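About Candmont

Candmont is a small school for grown-ups who want to argue better. We teach evening and weekend courses in philosophy, the history of ideas and what used to be called plain reasoning, in two rented rooms above a shoe repair shop in Lostham. There is no campus. There is a staircase, and it is steep.

The school was started by Kwaku Atinga and Koen Van Damme, who had been disagreeing about free will for most of a decade and thought other people might like to pay to watch. The first course had 6 students, one of whom had come for the pottery class next door and was too polite to leave. She stayed for the whole of Hume and still owes us an essay.

Today we have around 200 people on the books, though attendance in the weeks on Hegel would suggest fewer. Most have jobs. Many have not opened a philosophy book since college, and a fair number have never opened one at all, which puts them level with several people we have heard lecture on the subject.

What we teach

Our main course, Reasons and Other Excuses, runs from fall to April. It starts with Plato and stops wherever we happen to be when the lease on the big room lets us down for the summer. Students read short pieces from the original authors, in translation, and then talk about them for two hours with a break for coffee. The coffee is included in the fee. So is the talk.

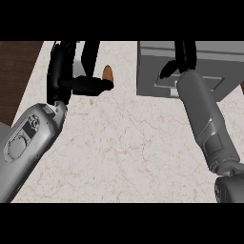
Berhanu Kassa took the course twice and would like it known that the reading on Kant is too long, the chairs are too short, and he changed his mind about promises somewhere in week nine and has been a nuisance to his family ever since. He adds that anyone who says they understood the whole packet the first time should be asked to prove it.

We have noted the point about Kant. The packet now runs to 293 pages, down from a figure we would prefer not to print.

Shorter courses change every term. Szymon Czerwiński teaches logic for people who were frightened by it at school, and Bart Verhoeven leads a seminar on skepticism that he keeps threatening to cancel on the grounds that he can't be sure it exists. Kwaku takes the ethics group. Koen takes whatever Kwaku is teaching and explains afterward why it was wrong. 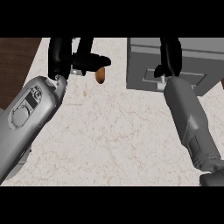 The fees are kept low, partly out of principle and partly because we tried raising them once and got back a very well-argued letter signed by the whole ethics group. You can pay by the term or by the evening. If money is tight, write to us and say so. We don't ask for paperwork.

We give no grades and no diplomas. You may have a certificate if you want one for the wall, and Szymon will sign it, but he will first ask what you think it certifies.

Visiting

You are welcome to sit in on any first session without signing up. Come in by the Groen Street door and keep climbing. The Zadthorpe bus stops across the road and is late often enough to count as evidence in the seminar on induction.

Recent from Candmont

Fall reading list, with apologies
Is a promise to yourself a promise?
Notes from the skepticism seminar (incomplete)
Logic for the Frightened: new evening group
Why we dropped the Hegel weekend
Koen replies to Kwaku, part 2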